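From: Griet Bakker
To: Gringate Tenants' and Residents' List
Subject: Re: Shared kitchens and common rooms – draft house rules, second reading

Dear members,

Thank you to those who replied to the first draft. I am writing on behalf of the Gringate residents' office to set out what has been changed, what has been left as it was, and what remains to be settled before the rules take effect at the end of April. The message from Declan Tunstall, which drew the most replies, is quoted first for the benefit of those who joined the list later.

On the matter of the draft, Declan Tunstall wrote:

> Dear Griet,
>
> I have read the draft on behalf of the upper floors of the Cuypers building and have three points.
>
> First, clause 4 says that common rooms must be left "in good order" after use. We had the same words in the old rules and they led to a good deal of ill feeling, as one household's good order is another household's mess. Could the clause say what has to be done?
>
> Second, the draft treats items left in a common room as abandoned after one night. I think this is too short. People on late shifts leave things in the evening and do not come back through until the following afternoon.
>
> Third, I cannot find anything on who pays when shared items are broken or go missing. Last year we replaced the kettle in the second-floor kitchen out of our own pockets and were never told whether we could claim for it.
>
> I would also ask that the rules be kept short enough to fit on the back of a door. The Nalero house has a version that runs to many pages and I doubt it has been read.
>
> With regards,
> Declan Tunstall

The office has considered these points together with the written comments from Els Dijkstra for the Flindum building and Toon Lambrechts for the Nalero house. Our replies follow in the order in which the points were raised.

Clause 4 has been rewritten. The words "in good order" have been removed. The new clause states that after using a common room, residents are to wipe the table, sweep the floor where they have been sitting or cooking, wash and put away any crockery they have used, close the windows and switch off the lights. Residents who find a room in a poor state on arrival may note this in the book kept by the door, with the time, and will not be held responsible for what was there before them. The office will read the book once a week and will write to a household only where the same problem has been noted more than once. 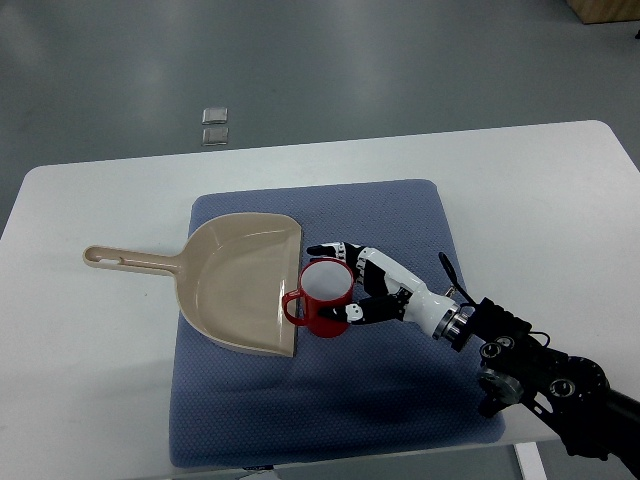 Clause 5 deals with shared and personal belongings, and here the office has accepted the argument for a longer period. Items left in a common room will now be kept where they are for 3 days. After that they will be moved to the shelf in the ground-floor store, and they may be collected from there for a further month. The clause also draws a clearer line between the two kinds of item. Cleaning tools, such as a dustpan with a slot in the handle for hanging, belong to the room and should go back on their hook. A red mug or a seat cushion will be treated as personal property unless it appears on the list of shared items for that room. Food is not covered by the longer period and may be thrown away once it is past its date. Medicines should be handed in at the office and must not be placed in the store.

On the third point, the office agrees that the draft was silent where it ought to have been clear. A new clause 6 has been added. The yearly budget for shared items across all buildings is 1490 euros. Any household may replace a broken shared item costing up to 200 euros and claim the money back, provided that the office has agreed in writing beforehand and the receipt is handed in within 6 weeks of purchase. Larger purchases will continue to be made by the office. Where an item has been damaged through plain carelessness, the household concerned may be asked to pay towards a new one – this will be decided case by case, and the household will be heard first. The claim for the second-floor kettle will be paid if Mr Tunstall is still able to supply the receipt.

Els Dijkstra asked whether the rules would apply to visitors. They will, and the resident who has let the visitor in is responsible for seeing that they are followed. Her request for a later closing time in the Flindum common room has not been taken up. The present closing time was agreed with the households directly above, and the office does not wish to alter it without speaking to them.

Toon Lambrechts asked that the Nalero house be allowed to keep its own rules. The office would prefer a single text for all buildings, but is willing to attach a short page for each house covering matters such as bicycle storage and laundry times. Mr Lambrechts has been invited to send a proposal.

As to length, the text now fits on two sides of one sheet. We have not managed the back of a door, unless the print is made very small.

Further comments should be sent to Bart Kramer at the residents' office, who is keeping the working copy. Please give the clause number in each case. Comments sent to the list will be read, but may not receive a separate answer.

Yours faithfully,

Griet Bakker
Residents' Office, Gringate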